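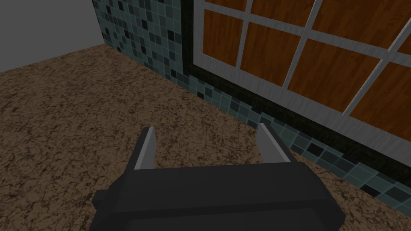
Talk for the Haslinger evening series. 25 minutes plus questions. Water within reach, NOT on the laptop side.

Opening. Say hello, thank Mirjam Leitner for the invitation and for spelling my name right on one of the two posters.

Start with the number. The town archive in Tetovberg holds 2,000 family recipes, collected from kitchen drawers over one long winter. Wait a second. Then: 1,884 of them are for cake. Let the room settle. Somebody will ask what people ate for dinner. We don't know. They ate, presumably.

Slide 2. Why people write recipes down. Soup gets made every week, so it lives in the hands. The cake comes out once a year, when your mother-in-law is watching, and you want it in writing. Read Emil Tanner's card aloud, slowly: "Flour as usual. Eggs until right. Bake." Don't do the voice.

Slide 3. Kitchens.

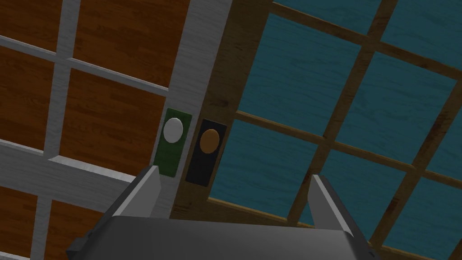
Two doors, two round knobs. White frame on the left, wood on the right.

Ask for hands: who keeps recipes behind a cupboard door? Taped to the inside, stuffed in with the good plates, whichever. At Indum, where I tried this talk in April, it was most of the room, and one man who kept his in the car.

Slide 4. Stains. My favorite part, so watch the clock. A clean card is a card that never got used. The archive's first cataloguer, Beat Marti, graded condition from "fine" to "poor," and every recipe worth cooking is under "poor." Butter goes clear, cocoa stays, red wine tells you how the evening went.

Slide 5. The missing step. We baked 200 of the cards as written. Plum cake with no plums in the method. A nut roll that never gets rolled. Wendelin Strebel thinks people left things out on purpose, so that the neighbor's would come out worse. I used to argue with him about this - then I asked my aunt for her poppy seed recipe.

If running late, skip slide 6 (oven temperatures before dials). If running early, do NOT tell the goose story.

Last slide. Bring in your cards, stains and all. Emilian Onu is at the table by the coats with the scanner, and you get the original back the same night. Cake is in the hall. It's from card 1,100 and we guessed the sugar.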